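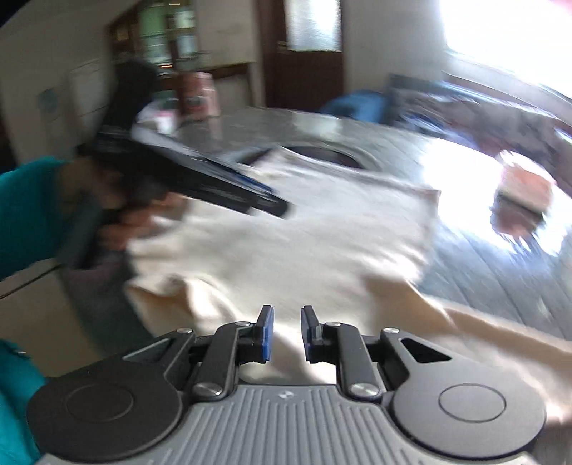 Lavgate Cloth Folding Set

Lavgate is a collection of short recordings of household cloths being spread, squared and folded on a table. It was put together by Nukura for work on folding order and on how far a cloth has to be flattened before the first fold. This card covers the current release, which replaces the one from May.

Contents

The release holds 3197 recordings in 229 sessions. One session is one cloth, one table and one person or pair, from first handling to the end of the fold. Sessions are stored as numbered folders. Numbering has gaps where a session was withdrawn.

Each folder contains:
recordings/ the clips, in order
notes.txt free text from the session, often empty
labels.csv one row per clip

Cloths

There are eight cloth types: tablecloth, tea towel, napkin, pillowcase, bath towel, hand towel, flat sheet and table runner. Cloths were washed once before use and not ironed. Large cream cloths are labeled by hem, and a tablecloth without a finished hem is filed under flat sheet. This rule is crude, but changing it now would break the older labels.

Labels

state: spread, bunched, partial, folded
corners: number of corners in view, left blank if unclear
hem: yes, no, unclear
surface: table code, see tables.txt

Use "partial" when one part of the cloth lies flat and another is still gathered. A raised fold near a hand counts as gathered. Do not mark a cloth "spread" until all ridges are out, even if the corners are already in place.

Folding order

Large cloths are folded lengthwise first, hem to hem, then across. Napkins are folded in quarters. The bath towels follow the Van der Linden order (thirds, then half), taken from the linen room sheet of the same name.

Known problems

Clips with fast arm movement are blurred. They were kept and should not be used for corner counts.
Glossy tables can show reflections that look like a second cloth edge.
Sessions recorded at Nunduvden have no surface code.
Pillowcases are under-represented.

Corrections

Send label corrections to Cor Martens with the session number and the clip number. Corrections go into the next release and are listed in changes.txt.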